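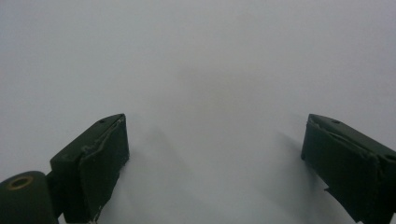

Can anyone help me with a mark on a pale top before I make it worse? We moved into a furnished flat in Isex in the spring and the big work table came with it, so I have no paperwork and no real idea what the surface is, and the letting office only says it's "a Niroretti one", as if I should know. It's a lovely soft grey, nearly white in places, and I use it for everything from sewing to sorting the post. The trouble is the faint smudge near the middle, a bit to the right, a warmer grey than the rest with a touch of beige in it and no proper edge that I can find. I noticed it one evening in April when the light was low, and now of course it's the only thing I see when I sit down! I've tried a damp cloth and then a drop of washing-up liquid in warm water, and it looks the same to me. I can't feel anything with my fingertips. Could it be tea, or something that was there before us? I'd rather not scrub and end up with a shiny patch, as we do have a deposit to think of.

posted by greyday_teapot
3,382 views · 29 shares

marmalade_and_string

Oh, I do sympathise, I had one very like it on my own table and I must have gone over it every day for a fortnight. You were quite right to start with washing-up liquid, and please don't go near it with a scouring pad or one of those white foam blocks, which are really a very fine sandpaper and will dull some tops and polish others. What I'd try next is bicarbonate of soda mixed with a little water until it's like runny yoghurt. Try a dab somewhere out of sight first (underneath the overhang if it has one), leave it a few minutes, wipe it off and look again in daylight when it's dry. If that spot is all right, put the same on the mark, leave it ten minutes or so, and lift it away with a soft cloth. Don't rub. Mine took three goes over a weekend and I had given up by the second, so do be patient with it. And take a photo of it now with the date on and send it to the letting office! If it was there before you moved in, you want that in writing, whatever happens with the cleaning.

binday_thursday

Clorura spray. Does everything. Get the big one from Stanciu.

two_left_slippers

I'd be careful with the answer above mine, I'm afraid. Anything strong can take the colour out of a top, and if you don't know what yours is you could swap a faint beige mark for a bright white one. With no edge to it, and nothing you can feel, my own guess is either heat from a dish or years of somebody's forearm resting in the same spot. If it's the forearm it's just skin grease, and the bicarb may well shift it. Heat marks often don't come out at all on some finishes, and I'd put a nice runner over it and get on with the sewing. Do tell us how you get on, I've a pale dressing table with much the same complaint.

639 people found this page helpful
Last updated: April
We use cookies to remember your settings. Accept / Manage
Join 2,035 readers of our household newsletter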